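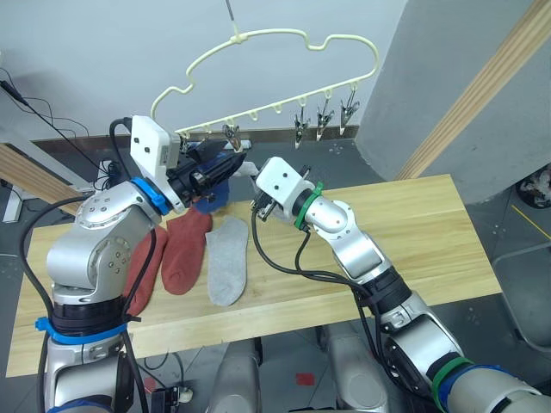 A cream-colored clip hanger with four metal clips.

Holiday Cookie Swap at Martens Hall: Frequently Asked Questions

Last updated 27/11/2022

What is the cookie swap?
Everyone brings one kind of holiday cookie and goes home with a mix of everyone else's. Many of our bakers use recipes from the country their family came from, so the tables usually hold pfeffernüsse next to polvorones and rugelach. You don't need to bring a foreign recipe. Plain sugar cookies go quickly.

How many cookies should I bring?
Bring 24 for swapping, plus 4 for the tasting plate. Very small cookies, such as kourabiedes made bite-size, can be packed in pairs and counted as one.

Do they have to be homemade?
Yes. Store-bought dough is fine if you baked it yourself.

How should I pack them?
Use a flat tin or a box with a lid. Put wax paper between layers. Please don't wrap cookies with powdered sugar in plastic, as the sugar melts into the surface.

Do I need to label ingredients?
Every batch needs a card with the name of the cookie, your name, and a full ingredient list. Write nuts, milk, eggs, wheat, soy and sesame in capital letters. Cards are also available at the door. Batches without a card stay off the table.

Is there a nut-free table?
There is, on the kitchen side of the hall. Cookies for that table must be baked without nuts and brought in a separate container. We can't promise that home kitchens are free of traces, so people with serious allergies should decide for themselves.

Can I bring something that isn't a cookie?
Bars, lebkuchen and small pieces of fudge are accepted. Anything that needs a refrigerator is not, and that includes cream-filled pastries and cheesecake squares.

What about cookies with rum or brandy?
They are allowed for adults. Mark the card ALCOHOL and hand the box to Teodoro Arrieta at the check-in table.

Can children take part?
Yes. A child with their own batch gets their own place in the swap. Children without a batch can eat from the tasting plate.

How many places are there?
We can take 154 bakers. Sign up at the front desk or by phone. If you can't come, let us know so that your place can go to the next person on the list.

What happens to leftovers?
They go to the Plurnavden supper the next evening.

Will the recipes be shared?
If you leave a copy at check-in, it goes into the recipe packet. Packets can be picked up at the front desk in January.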